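Thread on glass food containers and the yellow-tan band that builds up along the bottom rim. Mostly notes to myself, posted so I can find them again. 1/

The container in question is a clear rectangular one with rounded corners, from the Drevero set I bought in October. Glass body, plastic snap lid. The lid is a separate problem and gets its own post further down. 2/

The flat surfaces of these are easy. A sponge is flat, the base is flat, contact is complete. The trouble is the radius where the wall meets the base. A standard sponge bridges that curve and touches it at two points. Whatever sits between those points stays put through any number of passes. 3/

Residue there is usually a mix of fat and starch. Fat alone comes off with detergent and warm water. Starch alone comes off with a soak. Together, the fat shields the starch from the water, and the starch gives the fat something to hold on to. Reheating in the same dish sets it harder each time. 4/

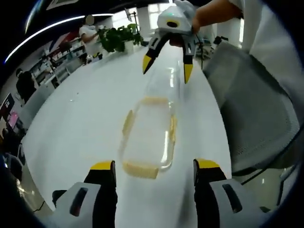
Soak depth is where most people go wrong, me included for years. The usual habit is to fill the dish to the top, which wastes detergent, when the deposit is all at the base. On the glass one on the white table it follows the outline of the bottom: a thick strip at one short edge, thinner ones down the long sides, another across the far end. The rest of the inside is clear. Two fingers of water would cover all of it. 5/

My procedure. Warm water to just over the line, a level teaspoon of washing soda, lid off, 20 minutes on the counter. Drain. Then a corner brush, short strokes along the radius and not across it. Rinse. If a line remains, repeat once at 40 minutes. I have not needed a third round. 6/

On the brush: I use the small angled one from Tretska. Nylon bristles, stiff, trimmed to a point. An old toothbrush does nearly the same job but the head is too long for the rounded corners and the handle flexes. 7/

Scrapers. A plastic pan scraper with a rounded corner works if its radius is smaller than the dish's. If it is larger, it has the same bridging problem as the sponge. I tested the Gotgate one and it was slightly too large for this size of container. Fine on the bigger roasting dish. 8/

Do not use steel wool. It cleans well and leaves fine scratches, and the next batch of residue keys into them. I have one dish where this happened and it now needs the long soak every time. 9/

Dishwasher results are mixed. The spray arm hits the walls and center well. With the dish tilted on the lower rack, the low edge collects water and the band along that edge survives. Turning it fully face down improved things. So did moving it away from the plates. 10/

Check for the band with the dish dry, set on something white. Against a dark counter a pale yellow deposit is close to invisible, and wet glass hides it on any surface. I put mine on a sheet of printer paper. 11/

Lids, as promised. The silicone gasket on the Drevero lid pulls out with a blunt pick – a butter knife also works, carefully. Wash the channel and the gasket separately and let both dry before refitting. The older Tessier lids have a bonded gasket and cannot be taken apart, so a brush in the groove is all you get. 12/

Reply to a question I got by message: yes, baking soda can be used in place of washing soda. It is a weaker base, so double the quantity and go straight to the long soak. Vinegar did very little on this type of deposit when I tried it. It is good for hard water film, and that film is white or gray. 13/

Next on the list is the stain that tomato sauce leaves in the lids. Separate thread. 14/14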